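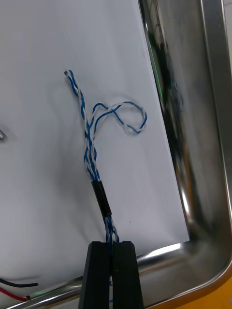 *Twisted wire, blue and white.*

June 2020

The turnout wiring on the Plinley layout has been redone. The old wiring worked for most of the turnouts most of the time, and the failures were always at the far end of the yard. I spent April replacing motors before I measured anything, so the first lesson is to measure first.

A twin-coil turnout motor draws a large current for a very short time. A meter on the DC range is too slow to show it. I put a scope across the coil terminals and fired the turnout from the panel. At the near end of the yard the voltage dipped and the points threw cleanly. At the far end the pulse reaching the coil was visibly lower, and the points stopped halfway on one throw in 12.

The cause was the common return. All 30 turnouts shared a single thin wire that I had run in the first year, when there were only 5 of them. Every throw pushed its full current through that wire, through three screw terminals and one splice I had forgotten making. The splice was warm after repeated firing. I cut it out and kept it as evidence against myself.
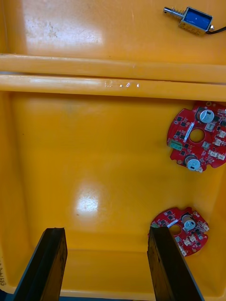

Mircea Grecu wrote to me after the last post to say that the return should be twice the gauge of the feeds, and that on his own layout he gave up on a common return entirely and brought a pair back from every motor. He also thinks a bigger capacitor in the discharge unit would have hidden the fault for another two years, and that this is a reason to leave the capacitor alone.

I agree with the second part. On the first part I compromised. Each group of turnouts now has its own return to the panel, in heavier wire, and only motors that never fire together share one. Routes made the grouping awkward. The Amadi siding crosses two groups, and setting the full route fires three motors in sequence, so the discharge unit has to recover between them. I set the delay by ear at first and later on the scope. The ear was close.

The second problem was interference. The block detectors reported a train in the Vuteler loop whenever a turnout fired nearby. The detector leads ran alongside the motor feeds for the whole length of the front board, laced into the same bundle.

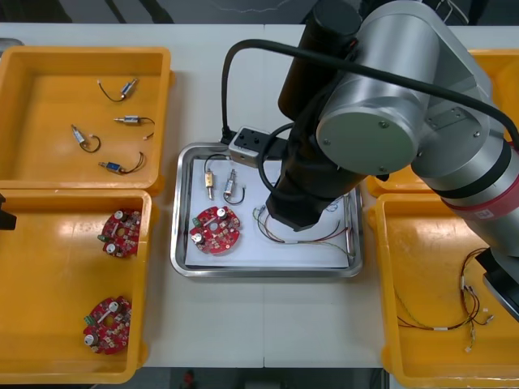
Separating the two runs removed most of the false reports. The detector wires now go along the back of the frame and the motor feeds stay at the front. Where they have to meet, they cross at a right angle.

The remaining false reports came from the detector leads themselves. Each was a signal and a return on separate routes, and the area between them made a good loop antenna. Twisting each signal with its own return fixed it. A drill and a cup hook will do the job. Let the pair relax before cutting it to length, or it will come up short. 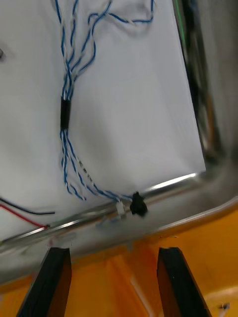
Labels go on both ends before the wire goes under the board. I used the turnout number and the terminal number and nothing else. The previous scheme had color codes, and the key to the colors was on a sheet of paper that I last saw before the move to Plorkby.

Terminal strips were replaced where the screws had worn. The solder joints at the motors were all reflowed, including the ones that looked fine. Two of those had no solder on the back of the tag.

Results on the scope: the pulse at the far end of the yard now has nearly the same height as at the near end. I fired turnout 32 from the panel for most of an evening and it did not stick. The numbering has gaps, for anyone comparing that with the total.

Still to do are the two motors under the bridge, which can only be reached by lifting the river.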